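Chapter 7

Dividing a Room

Learning aims

By the end of this chapter you should be able to:
explain the difference between a fixed partition and a free-standing divider
name the main types of free-standing divider and say where each is used
measure a space and work out the number of panels a folding screen needs
list the checks to make before a divider is put into a room used by the public

Key words: partition, divider, panel, hinge, infill, footprint, sight line

7.1 Why rooms are divided

Few rooms are used for one purpose only. A living room may also be a study. A church hall may hold a playgroup in the morning and a choir in the evening. A shop may need a changing area on one day of the week and the full floor on the others. In Chapter 6 we looked at how furniture can be grouped to suggest separate areas. In this chapter we look at what can be done when suggestion is not enough and something has to stand between one part of the room and another.

People divide rooms for privacy, to hide storage, to cut down draughts, to soften sound and to give the eye a plain background. A divider that does one of these jobs well may do another badly. A cloth curtain gives privacy but does little about noise. A glazed partition keeps noise down and lets light through, but gives no privacy unless the glass is frosted. The first question for the designer is always which job matters most to the people who will use the room.

7.2 Fixed and free-standing

A partition is fixed to the floor, walls or ceiling. It is part of the building, and putting one up may need permission. A free-standing divider rests on the floor by its own weight and shape. It can be carried away at the end of the day, and it leaves no marks if it has been handled with care.

Free-standing dividers include open shelving, rails with curtains, wheeled boards and folding screens. Shelving is heavy and is best treated as permanent once it has been filled. Wheeled boards are common in schools and offices. The folding screen is the oldest of the group and is still one of the cheapest ways of dividing a small space.

7.3 The folding screen

A folding screen is made of two or more panels joined by hinges. Each panel has a frame, which gives it strength, and an infill, which gives it its appearance. The infill may be cloth, paper, solid board or a woven material. Woven infills are light to carry, but they are easily pushed through by the corner of a chair and are difficult to mend neatly.

A screen cannot stand if its panels are opened out into a straight line. It stands because the panels are set at angles, so that the base covers some depth as well as width. The area of floor taken up in this way is called the footprint. A screen set in a deep zigzag has a large footprint and is steady. A screen opened nearly flat covers more width but can be tipped by a light knock. Where a screen is used as a background, the usual arrangement is to face the middle panels forwards and turn the end panels inwards. 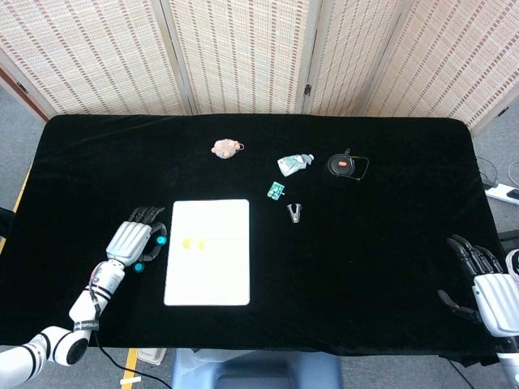
Figure 7.1 A four-panel folding screen with a woven infill, used behind a table covered in black velvet.

The colour and pattern of the infill should be chosen with the room in mind. Pale infills reflect light and make a small area feel less closed in. Dark infills hide marks but can make a corner gloomy. A small repeated pattern is easier to live with than a large one, which is broken up each time the screen is folded.

7.4 Measuring for a screen

Begin with the width to be covered. Then find the width of a single panel, including its frame. Because the panels stand at angles, each one covers less than its full width. For the exercises in this book, assume that a panel covers four-fifths of its width when the screen is standing safely.

Worked example

The Grada community centre wants to screen off a sink at one end of its craft room. The width to be covered is 151 cm. The panels available are 50 cm wide.

Width covered by one panel: 50 × 0.8 = 40 cm
Number of panels: 151 ÷ 40 = 3.775
Round up: 4 panels are needed.

Always round up. If a screen is too narrow, the users will pull it flatter to close the gap, and it will become unsteady.

Height is decided by the sight line, the straight line from a person's eye to the thing that is to be hidden. A screen that hides a desk from someone sitting down may hide very little from someone standing. Draw a side view of the room to scale and mark both eye levels before choosing.

7.5 Checks before use

A divider in a public room must not block a fire exit, cover a heater or hide a sign that people need to read. Look at the floor as well. Feet should rest level, and cables should be kept clear of places where people walk. Hinges should be tested by opening and closing every panel, and loose screws tightened. If the room is used by young children, check for gaps at the hinges where fingers could be trapped.

Activity 7A

The Trindeo furniture library lends screens to local groups. One group has a hall with a serving hatch that must be hidden on Sunday mornings. The width to be covered is 103 cm and the panels are 45 cm wide. Work out the number of panels needed. Then sketch a plan of the screen seen from above, and label the footprint.

In the next section we turn to curtains and rails, beginning with the weight of different fabrics.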